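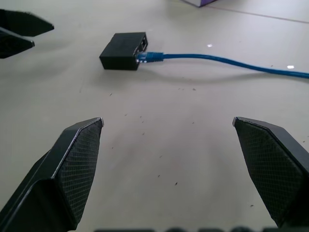

Que una mesa blanca se ensucia solo con mirarla, eso fue lo primero que nos soltaron en la presentación intermedia, desde la última fila, y que a ver quién iba a limpiarla en exámenes. Me lo apunté en el cuaderno porque al final medio trabajo ha ido de eso.

Proyecto de asignatura: la mesa común del taller
Entrega final, mayo

Mi parte del proyecto Ukora era el tablero. Las patas y la iluminación las llevaban otros grupos y ahí no me meto (bueno, un poco con las luces sí, más abajo). El encargo decía «una superficie clara, lisa y fácil de despejar», y con esa frase tan corta he estado cuatro meses dándole vueltas.

Empecé por el color. Yo quería blanco puro, lo reconozco, porque en los renders queda precioso. Luego puse las muestras debajo de los fluorescentes del taller y a las dos de la tarde no había quien trabajara encima, ¡me lloraban los ojos! El blanco roto cansa mucho menos y las sombras salen más suaves – esto se lo comenté al grupo de iluminación y bajaron un punto la intensidad, así que gracias. Pedí muestras a Prokholm y a Landry. Las de Landry eran más bonitas pero tiraban a amarillo, y al lado de una hoja de papel parecían viejas. Me quedé con Prokholm.

Después vino el asunto del tamaño. El tablero mide 1132 mm de largo por 800 de fondo. El 1132 no tiene ningún misterio, es lo que quedaba entre la columna y el armario dejando paso para abrir la puerta. Con 800 de fondo llego al otro lado sin levantarme, aunque mi compañera de grupo, que es más baja, no llega, y esto tendría que haberlo probado antes de cortar. Apuntado para la próxima.

La prueba de manchas la hice con lo que había por el taller: café, rotulador, lápiz blando, cola blanca, grasa y tinta de sello. Seis manchas en un retal, toda la noche sin tocarlas, y por la mañana trapo y agua con jabón. Salió todo menos la tinta de sello y un cerco del rotulador. Con alcohol el rotulador se fue, la tinta no, y ahí sigue el retal en mi estantería por si alguien quiere verlo. Lo que más me sorprendió fue el lápiz – deja un gris tonto que casi no se nota hasta que lo extiendes con la manga.

En cuanto al orden, hicimos una norma muy simple: cuando acabas, el centro se queda libre. Nada de bandejas «provisionales». La primera semana no la cumplió casi nadie, yo incluida, y en la segunda pusimos un carrito de Riltcombe al lado para ir dejando cosas. Funcionó bastante mejor, aunque ahora lo que está hecho un desastre es el carrito.

Me queda pendiente rematar el canto, que por la parte del armario lo dejé sin lijar del todo y engancha los jerséis. Y si sobra presupuesto, me gustaría cambiar el trapo común por uno que se pueda lavar en condiciones.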